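The cupboard club

Claltano, back room, the smell of instant soup. Coats on every chair. Precious Tan has tape stuck to her sleeve and hasn't noticed, or has and doesn't care. The student robotics club has the room until the caretaking people want it back, and tonight they want grabs. Lots of them. Small things, awkward things, anything that will go in or out of a cupboard.

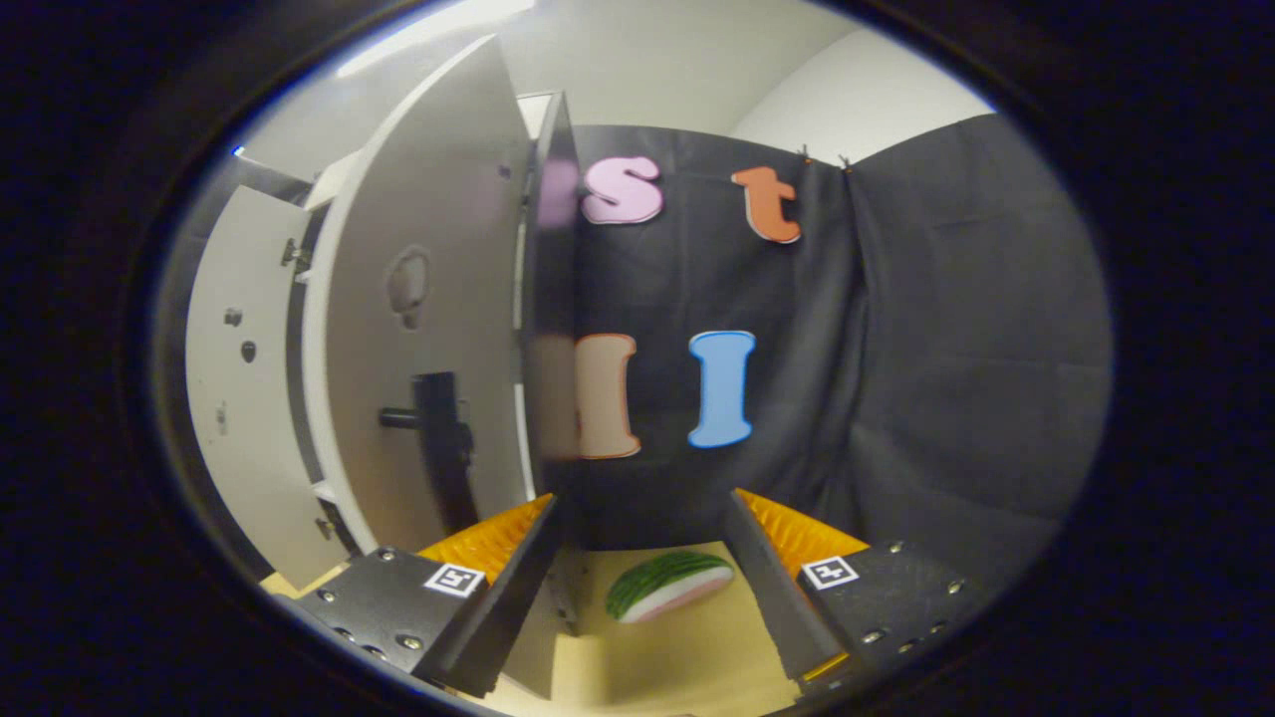
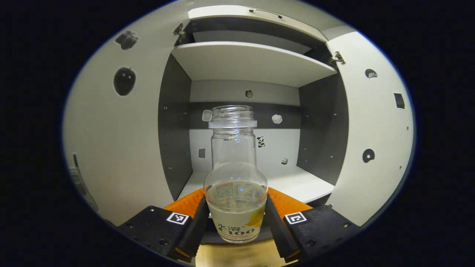

The target is 2,000 good runs by May. They have 226. Amber Brouwer says that's fine, then says it again, faster. Every run gets logged on the club laptop under a name she made up, Floleck, and every run gets watched back by somebody who didn't do it. Dull work. Crisps help.

"You think picking things up is easy," says Svatopluk Krajčí, second year, engineering. "Then you do it 200 times and your'e thinking about your own thumb."

Arguments so far: how fast to close, how far to back off, whether a fumble counts. Jarmila Vrabec, who looks after the club and marks their reports, lets them have it out. She came from Vogler, fifteen years on packing lines, and has seen worse rows over less. Fumbles count, they decide. Separate folder.

Then the training, which is slow, and the bit they all want: a robot arm doing the cupboard by itself at the Luvell student meet. Last time out they finished with 3 points and a flat battery. Gunnlaugur Bisgaard still has the score sheet up over his desk. He is in charge of batteries now.

Half past eight and no one has gone home. Tan wants the light moved. Brouwer wants it left exactly were it is. Krajčí is already on the next run, tongue out, not listening to either of them.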